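Bon, article écrit vite fait entre deux cafés, j'ai pas le temps de relire.

Depuis avril je range. Enfin j'essaie. Les petites pièces surtout, les cubes, les jetons, tout ce qui traînait au fond des tiroirs depuis le déménagement. Plus de 600, comptées un soir avec Bent. Il en a gardé 268, les autres sont parties dans un carton Skedano et on n'en parle plus.

Le vrai changement c'est la table. Noire, toute plate, rien dessus en permanence. Et du ruban adhésif bleu. J'avais lu le truc chez Arnardóttir (son petit livre sur les plans de travail, pas le gros) : on colle des bouts de ruban, on se donne des repères, et on pose une pièce à la fois. Une seule. Au début ça m'enervait.
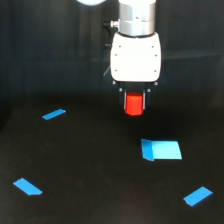
Photo : Bent Riis

Quatre bouts de ruban bleu, un petit bloc rouge tenu en l'air par la pince d'un bras robot. Le rouge sur le noir ça me plaît énormément, on le repère tout de suite. Les pièces grises par contre, une galère, je les perds de vue dès que je tourne la tête.

Pour le ruban : j'ai pris du Gorov, 340 la boîte de je sais plus combien, bref trop cher. Se décolle bien, pas de trace. Celui de chez Atach laissait de la colle, j'ai frotté une heure - plus jamais.

Reste à trouver des boîtes plates pour les cubes. Si vous avez une adresse je prend, en commentaire ou par mail.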